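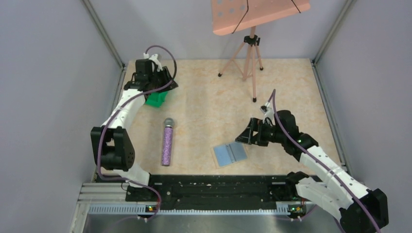
Slide 1. Bright green against a beige tabletop.

Good morning. My subject is color on small packaging, and how much of it people remember a day later. I have 20 minutes and will take questions at the end.

Slide 2. Background. Prestar sells garden seed through hardware stores. The packets were all white with a green band, and customers kept picking up the wrong variety. Returns were high for a product that cheap.

Slide 3. What we tried. Pludari drew 6 new color sets. Ivano printed them on the same paper stock as the old packets. We left the wording alone. (Pass the packets around now, starting on the left side of the room.)

Slide 4. The test. 163 shoppers at the Ruddock store. Each one looked at the rack for 60 seconds and came back the next day to point out the packet they had chosen. Pause here, people usually ask about the lighting. It was the normal store lighting.

Slide 5. Results. Solid colors did better than bands. Bright green did well on a tan rack and poorly on a dark one. Yellow and cream were mixed up constantly. Don't read the table out loud.

Slide 6. Cost. A solid color uses more ink. On a run of 3,102 packets the difference was small enough that Prestar accepted it.

Slide 7. Next. Second test in September, with the dark racks only. Handouts are by the door.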